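Grinden Arts Access Fund
Progress report to the Urell Foundation, first half of the grant period

Dear friends at Urell,

Thank you again for your patience while we got our feet under us this spring. We had hoped to send this report in May, but the city's budget talks ran long, and it seemed only fair to wait until we could tell you where the public share of our funding stands (the short answer is that it is smaller than last year's, though not as small as we feared in March).

Let me start with the part we are proudest of. Since the grant began, 646 residents have used a free pass to a concert, a play or a gallery evening in Grinden. Most of them came through the branch libraries, where the passes sit right at the front desk next to the bus schedules, and a good many told us on the comment cards that they hadn't been inside the Uysal Theater since they were in school. One woman wrote that she had walked past it every morning for years on her way to work and always assumed it was for other people. We have that card pinned up in the office.

The neighborhood performances have been slower going. We promised you 8 of them over the full year and have held 2 so far, both in the Trumero district, and both well attended in spite of a very wet April. The delay is mostly a matter of street permits, which now go through a different city department than they did when we wrote our application. We have learned the new forms and the remaining dates are filed. 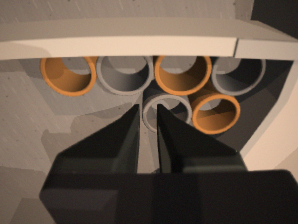
As for the budget itself, the council restored part of the cut to small cultural groups in its final vote, but left the money for after-school arts where the mayor's office had put it. That hurts us, and it hurts our partner schools more. We spoke at both public hearings and plan to go back in the fall, when the mid-year adjustments come up. Your grant can't be used for that work, of course, and none of it was - staff time for the hearings came out of our general fund and is shown on its own line in the attached statement.

On spending, we are a little under where we expected to be, nearly all of it performer fees for the dates still to come. We would like to move $757 from printing to interpreter services, as requests for Spanish and sign language interpreters have been higher than we planned for. Please let us know if a note from you is enough or if you need the longer amendment form.

Our next report will reach you in December, and you are very welcome at any of the fall performances before then. We'll send the dates as soon as the permits come back.

With warm thanks,
The staff of the Grinden Arts Access Fund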